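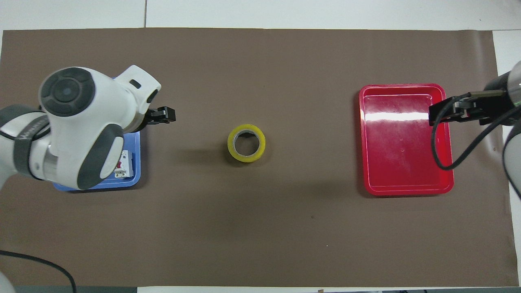 karkard714

Hello all. I would like to hear opinions on one hand from the Monday online tournament at Gradano. My English is not perfect, so please ask if something is not clear.

We were 5 players from the money. I had 22 big blinds on the button with ace-jack of different suits. Everybody folded to me and I raised to 2 big blinds. The small blind folded, and the big blind moved all in. He had me covered. I folded after a long think, and now I cannot stop to think about it.

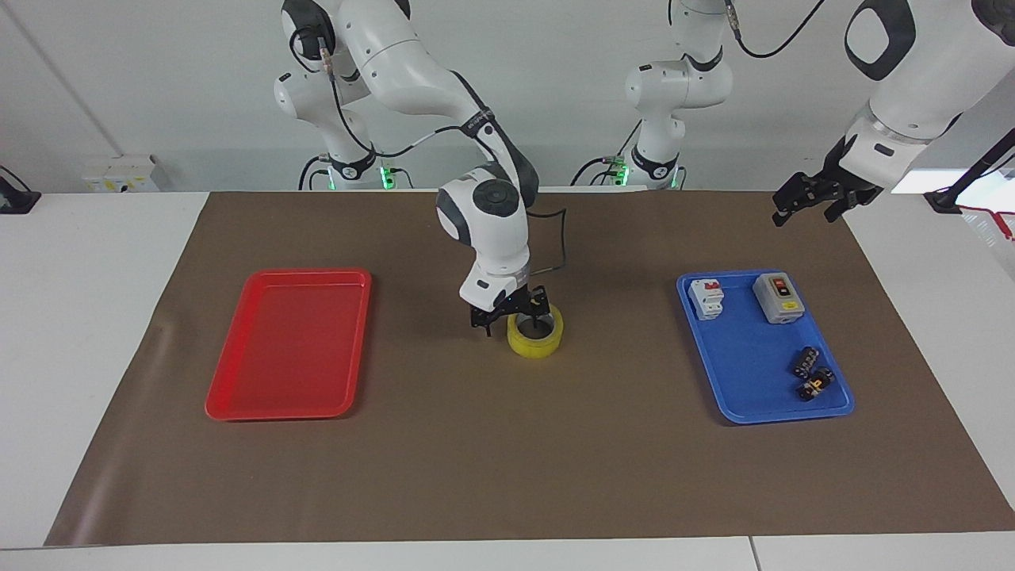
The big blind was not a wild player. In two hours I saw him move all in before the flop only once, and he had a pair of nines. But he also knew that I did not want to go out so close to the money - we had talked about this in the chat, which was maybe a mistake of mine.

barta_blinds
Fold is fine. You keep 20 blinds and you still have a healthy stack. Ace-jack looks pretty, but against a tight player you are often behind to ace-queen, ace-king or a bigger pair.

Dronby
I disagree with barta. You told him in the chat that you are scared to bust! He can push with any ace and many small pairs now. How many short stacks were at the other tables? If there were none, I call.

karkard714
There were two players with less than 4 blinds. I checked the lobby before I decided.

Dronby
OK, that changes it for me. With two stacks so short you can wait. I still think it is close.

barta_blinds
It is not close. One shove with nines in two hours is all the information you have, and it says he is tight.

Dronby
One hand says almost nothing, in my opinion. Most people play differently near the money.

river_again
What was the first prize compared to the minimum one? If the top is very heavy I would take more risk.

karkard714
The minimum was small, a little more than the entry fee. First place paid 2,539. I finished two places after the money started, so the fold did not make me rich.

river_again
Then I am with Dronby, a small call. And turn off the chat next time.

karkard714
The chat is already off. Thank you all, I will post the hand where I went out when I find the history file.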